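Ticket 113: Stock counts on the shop page not matching the back office
Opened by: Ásdís Vestergaard, Edora
Product: Markiva stock module
Status: Closed

Reported problem
The shop page shows items as sold out when we still have them on the shelf. It started after the April update. So far it affects the tableware section only. Glassware and textiles are fine. Clearing the browser cache makes no difference, and my colleague sees the same thing on her laptop.

Reply from Thorlacius support, 09:20
Thank you for the report. Please send the item codes for 2 of the affected products, and tell us whether the wrong figure also appears in the nightly export. The upload log shows errors for the tableware section as well.

Reply from Ásdís, 10:05
The export is correct. Only the shop page is wrong. Codes are PB-101 and PB-113. 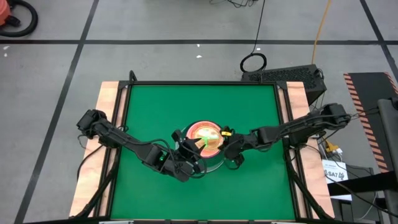 Attachments 1 and 2, tableware
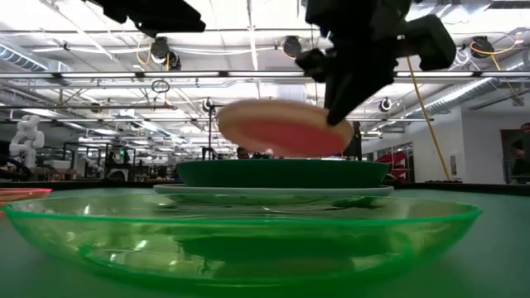 I have also noticed that if I edit a product and save it without changing anything, the right count appears for a while. By the next morning it is back to zero.

Reply from Thorlacius support, 11:40
That points to the overnight sync. The job reads the warehouse name from the Prurkora connector, and in your account the tableware section is still linked to the old warehouse, which was closed in the update. The job finds no stock there and writes a zero. The upload errors are a separate matter and come from a file size limit of 5 MB.

Please try the following:
Go to Settings, then Warehouses.
Open the tableware section and change the linked warehouse from "Main (old)" to "Main".
Save, then run the sync by hand from the Jobs page.

Reply from Ásdís, 13:15
Changed and saved. The manual sync stopped at item 101 with "location not found".

Reply from Thorlacius support, 14:30
Item 101 had its own warehouse setting, which overrides the section. We have removed it. Please run the sync again.

Reply from Ásdís, 14:50
It ran to the end and the counts match. I will check again after the overnight job.

Reply from Ásdís, 08:35
Counts still correct this morning. You can close this.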